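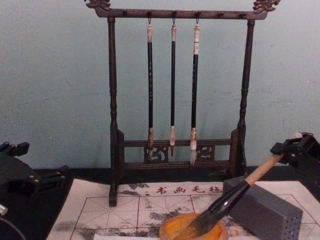 Dark wood brush rack, three brushes hanging

# Petach

Petach is my plain text list of brush and ink notes, one line per brush. I started it because I kept buying the same bad brush twice. It has 40 entries so far, and I add more when I get the chance (usually in June, when work slows down).

## What's in it

Each line has the maker, hair type, tip length and a score from 1 to 7. The scores are my own taste — I like a soft, thirsty brush, so knock a point off if you don't. Joaquín Vergara checked the spelling of the hair types for me.

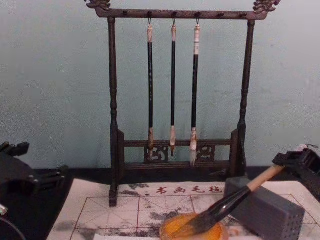
Columns are split by tabs. Blank means I never measured it, and a zero is a typo, so please tell me!

## Questions 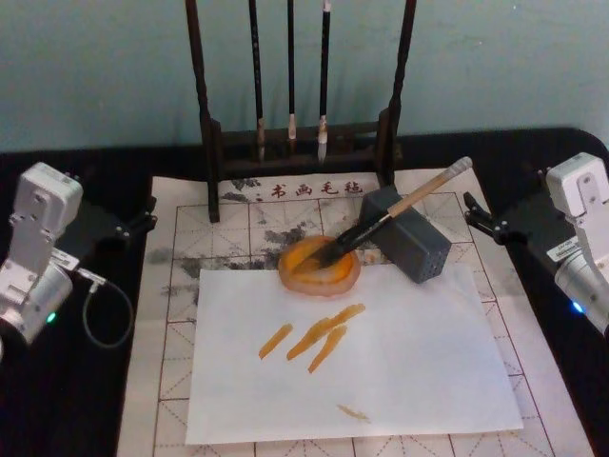 Can I use the list in a class handout?
Go ahead, just keep my name and the Petach link on it.

Three entries come from Norard sets I had on loan, and those have no tip length.
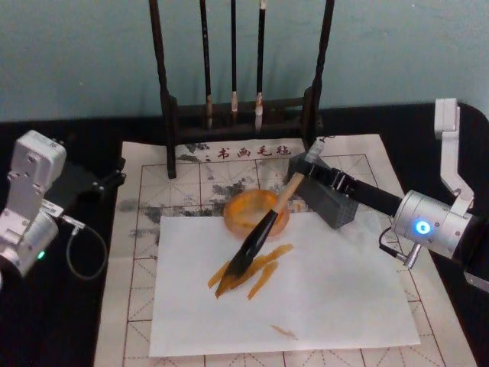
How do I send in a brush of my own?
Open an issue with the line filled in and I'll paste it over, usually within 6 days.

Comments

Vilja Kemppainen: Line 7 has two tabs after the maker. Broke my spreadsheet, easy fix though.

Joaquín Vergara: Could you add a price column? Even old prices would help.

Related

Lastow: paper weights and sizes
Rautiainen: ink stick notes, part 3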